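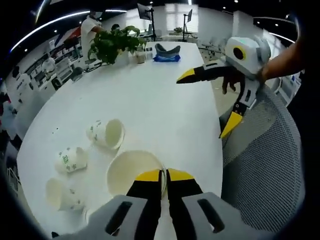

The rules for the paperware task in the Flestis student project have been revised, and the revised text applies to every recording submitted from the start of next term. The principal change concerns the condition of the table before a recording begins. Cups and bowls may now be placed in any position, including on their sides, and student operators are expected to deal with them as they lie. A bowl on its side with the mouth toward the operator is to be taken by the rim, with the rim between the two yellow fingertips, and cups lying nearby are to be left alone until the bowl has been released. The second operator keeps the other gripper raised clear of the table during this step. Clubs that have been practicing only with upright cups should allow time for this change in their May session plans.

The message below was sent to this list by the robotics club at Fevley. Several other clubs have written with similar questions, and the coordinating office at Cestbridge has been asked to reply to the full list so that all members work from the same answers. The message is quoted in full with the permission of the club.

> To: Flestis project members
> Subject: Paperware task, questions from Fevley
>
> Dear members,
>
> Our club held its second practice on the paperware task this week and we would like to raise a few points before we send in any recordings.
>
> 1. The current rules say that a cup should be gripped "securely." Our students disagree about what this means. Half of them squeeze the cup from the outside, and the wall gives way under the fingers. The others put one fingertip inside and close on the rim. Is either method preferred?
>
> 2. When a cup has been creased or crushed, should it be taken off the table and replaced? We are going through a great many cups.
>
> 3. We have two operators working at one table, one gripper each. Our students get in each other's way. Is there a rule about who moves first?
>
> 4. Several of our recordings have people walking about in the background, as we share the room with two other groups. Will these be rejected?
>
> 5. Is there a minimum number of recordings per club? We have heard both 57 and 200 and would like to know which figure is correct.
>
> We would also be grateful to know whether a potted plant or other ordinary objects may stay on the table. Our supervisor has asked for everything to be removed each time and it takes up a good part of the period.
>
> With thanks,
> The robotics club, Fevley

The office thanks the Fevley club for setting out its questions so clearly. The reply follows.
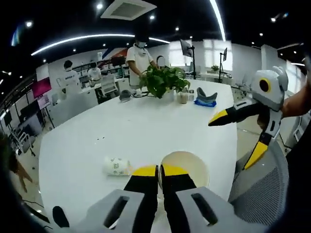

Ona Petrauskas, Student Projects Office, Cestbridge
Sent to the list December 8, 2018

Dear members,

I will take the questions in the order in which they were asked.

On question 1, the rim grip is preferred for upright cups. One fingertip should be inside the cup and one outside, and the fingers should close only until the wall is held. Students who come to the task from a general electronics course tend to grip too hard in their first sessions. Supervisors are asked to demonstrate the grip slowly at the start of the period and to let each student try it several times without recording. The outside grip remains allowed for cups lying on their sides where the rim cannot be reached, but it should be noted on the session sheet each time it is used.

On question 2, a creased or crumpled cup may stay on the table. Students should learn to work around it, and later to pick it up. The only cups that must be removed are those that have split, as a loose edge can catch between the fingers. We recognize that paper cups are a running cost for smaller clubs. Cups may be reused for as long as they will stand, and any plain or lightly printed paper cup is acceptable. There is no need to match the pattern used at Cestbridge. Please use the same size within one session.

On question 3, the operator with the forward position at the table moves first. The second operator holds the other gripper in the air, above the level of the cups, and brings it down only when the first operator says "clear." This spoken signal has been in use at Cestbridge since the project began and it should be used by all clubs from now on. Where both operators are needed for one action, such as separating a stack, they should agree on the order beforehand and write it on the sheet.

On question 4, people in the background will not lead to rejection. Most of our members work in shared rooms, as we do ourselves. At Cestbridge the long white table stands in an open room, with other desks and monitors beyond it and other people going about their work. We ask only that those not taking part keep their hands out of the area where the cups are while a recording is being made. Anyone who may be seen should be told in advance that recording is in progress, and supervisors should follow the consent rules of their own school. Where a school requires written consent, the forms stay with the school and should not be sent to this office.

On question 5, both figures have appeared in earlier messages and I apologize for the confusion. The minimum for a club to be listed as a contributor is 57 accepted recordings. The figure of 200 is the maximum that any one club may submit in a term, and it was set so that the reviewers can finish their work before the holidays. The project as a whole has accepted 1,007 recordings to date.

As to the final point, ordinary objects may stay where they are. A plant in its pot, a drink in a clear cup, a folded cloth or a few small jars at the far end of the table are all acceptable provided they do not block the working area. The supervisor at Fevley need not clear the table each time. Liquids should be kept well back from the cables.

Changes to the session sheet

The sheet has been reissued. It now has a line for the starting position of each item (upright, on its side, stacked) and a separate line for the grip used. The box marked "difficulty" has been taken out, as clubs were filling it in very differently and the reviewers could make no use of it. Clubs that still hold printed copies of the old sheet may use them until they run out, adding the starting positions by hand in the margin.

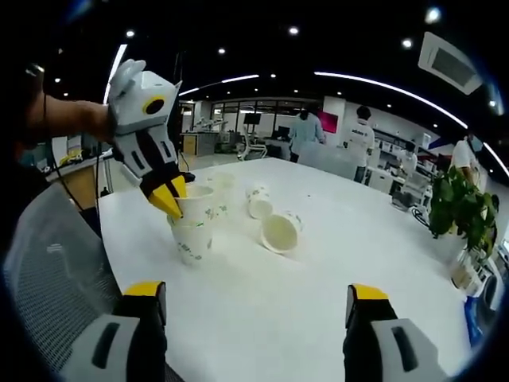

Stacks deserve a further word, as the old sheet made no allowance for them. A stack of cups counts as one item if it is moved as one, and as separate items once any cup has been drawn from it. Students should enter the stack from above with the fingers closed, open them gently against the inner wall of the top cup, and lift straight up. If two cups come away together, the recording may continue. The operator should set both down and note the fact afterward. Reviewers have been instructed to accept such recordings, and students should not be marked down for them in any internal assessment. A stack may be placed near other single cups, including cups that have tipped over, and it may stand close to the edge of the table so long as the forearm can reach it without leaning.

Supervisors have also asked about the length of sessions. We advise that no student hold a gripper for more than six recordings in a row. The handle is not heavy, but the wrist tires, and the quality of the recordings falls noticeably in the last part of a long period. Operators should change places at that point, with the second operator moving to the forward position. A chair may be kept at the table for whoever is resting.

Review and return of recordings

Recordings should be sent in by session, with the sheet for that session attached. Please do not combine sessions from different weeks. The reviewers return a short note for each session, and where a recording has been declined the note gives the reason. A club that disagrees may write to this office once for each session, and the recording will then be looked at by a second reviewer. Four recordings have been restored in this way since the beginning of term.

Student reviewers are still needed. The work is done in pairs in the afternoon, in the Ķēniņš Room at Cestbridge, and students from any member club may apply through their supervisor. Applicants should have completed at least one full session as an operator. Travel for students coming from Fevley can be arranged if the request reaches the office a week ahead.

The wording of the revised rules will be placed in the list archive with the new sheet. Corrections to the text should be sent to me directly. Questions of general interest may go to the list as before, with "Paperware" at the start of the subject line.

Respectfully,

Ona Petrauskas
Student Projects Office
Cestbridge

You are receiving this message as a member of the Flestis project list. Supervisors who wish to add or remove a student address should reply to the office and give the name of the club.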